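27/05/2024

# Unit 6: Matchmaking and Progression in Online Shooters

Read these notes before the lab. The case for this unit is Voltach, a team shooter for phones with short rounds and a ranked ladder. Its studio, Stemmont, is the one we used in March for the unit on store pages.

## 1. What the matchmaker has to do

A matchmaker takes players who are waiting and puts them into two teams. It works with three inputs:

- **Rating.** A hidden number that goes up after a win and down after a loss.
- **Wait time.** How long the player has been in the queue.
- **Connection.** Delay between the player's phone and the server.

These pull against each other. A strict rating match gives closer rounds but longer waits. In our lab build the search starts narrow and widens after 60 seconds in the queue. Late at night the widening does most of the work, and you will see it in the logs.

## 2. Visible rank and hidden rating

Keep these terms apart in your write-ups. Rank is the badge the player sees. Rating is what the matchmaker uses. In the lab build, rank cannot drop below the start of a tier, but rating can. A player may hold a gold badge and still be matched with silver players. Most complaints in the sample file come from this gap.

## 3. Rewards

Ranked play pays out in crates and weapon finishes. Finishes change looks only. Weapon parts, which do change recoil and reload speed, are earned in the unranked mode called Resto. Discuss in your group whether this split pushes ranked players into a mode they did not choose.

## 4. Lab task

The log file has 1,204 rounds. For each round it gives both team ratings, the longest wait and the final score.

1. Remove rounds where a player left before the end.
2. Plot rating difference against score difference.
3. Repeat for rounds where the longest wait was over 60 seconds.
4. Write one paragraph on what changed between the plots.

Label both axes. Submit the script with the plots.
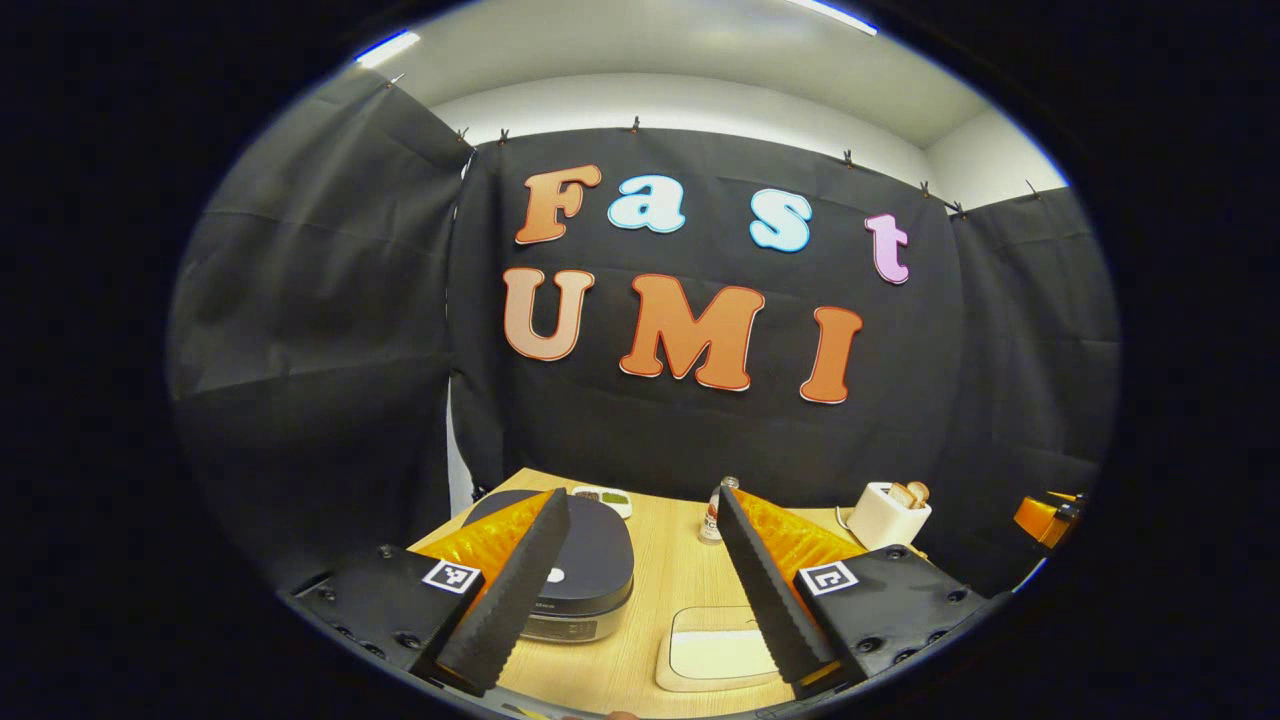

*Black backdrop clipped up around the tabletop.*

## 5. Reading

Todorova, *Queues and Ladders*, chapter 2. Skip the section on tournament seeding, which comes back in Unit 8. Bring one question on the chapter to the lab, written down, and be ready to read it out to your group.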